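Visit to Grurik's meal hall, Skenham, 11/19/24

We signed in at the side door and were given vests. Ming-te Hsu, who runs the shift, took us straight through to the packing stations, so the talk on the company's history came later, over coffee.

The hall sends out 1000 snack trays on a normal day. Before the arms came in, 12 people filled them by hand, standing, from six in the morning. The same 12 are still on the payroll. Four look after the stations, and the others moved to stocking, checking and the new delivery desk. Two told me they like the change. One said she misses talking across the table -- the stations are set too far apart for that now.

Pay went up one grade for the four, after 20 days of training. The stocking crew got no raise, and that is still being argued over.

A sandwich, a yogurt and something to drink sounds easy to pack. Soft wrapping is the hard part, Hsu said, and a squashed sandwich goes back to a person to sort out.

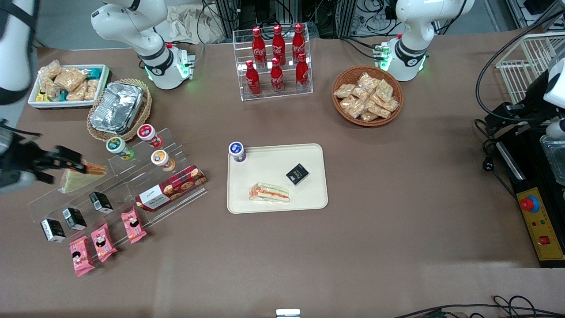
The afternoon was for the cold store and the loading dock, both still worked by hand. Our bus back to Grerenitz left from gate 403.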